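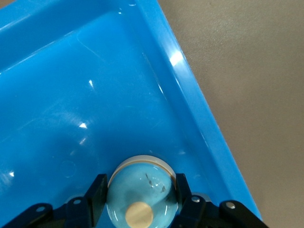
Cundley Tests "Compostable" Claims on Takeout Packaging, Finds Many Fall Short

SKERNSTEAD, October. Restaurants pay extra for containers labeled compostable, and customers assume the label means something. Cundley, an independent packaging test lab, isn't so sure. Its new report covers 156 cups, bowls and lids bought from ordinary wholesalers. After a full cycle at a commercial compost site, 71 of them were still in large, recognizable pieces.

"The word is printed on the lid in green ink and that seems to be enough for most buyers," said Loubna Benjelloun, who led the work. "We asked suppliers for the test data behind it. Only 23 products came with any, and some of that was for a different product."

The lab also questions whether better containers would solve much. Many towns have no site that will take them, and several operators interviewed for the report said they pull all packaging out by hand and send it to the landfill.

"I'd like to see the claim and the zip code side by side," said Jacinto Ochoa, who runs the compost site used in the tests. "In a lot of places it's trash with a nicer name."

Cundley sells no packaging and took no supplier money for the study. The full report, including products that passed, is free on request.

Media contact: Sun-ja Wi, Cundley Press Office | © Cundley. All rights reserved. | Back to top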